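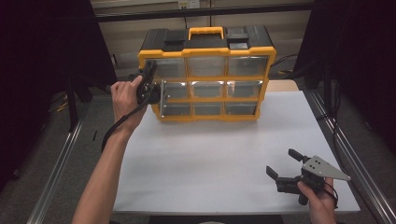
Figure 2. Parts organizer with nine clear drawers and a carrying handle.

Home > Journal > Articles > Supply Chain Compliance

4.2 Origin Records at Small Importers

The review covered 13 importers of mixed plastic and metal goods, each of which filed its own entries during August. Records were requested through Brituvo, the document portal used by all of the firms. Two importers, Kofler and Larov, kept supplier statements by product line; the others kept them by shipment.

Filing by shipment made single entries easy to check but left gaps when a supplier changed its source of parts. In four cases the statement on file named a factory that no longer made the item -- the tariff code was correct, but the claimed origin could not be supported. Staff at these firms had relied on the broker to notice the change. Broker contracts under the Wiltolari terms place that duty on the importer.

Section 4.3 considers how long such statements should remain valid before a new one is requested.

Filed under: Trade Compliance, Recordkeeping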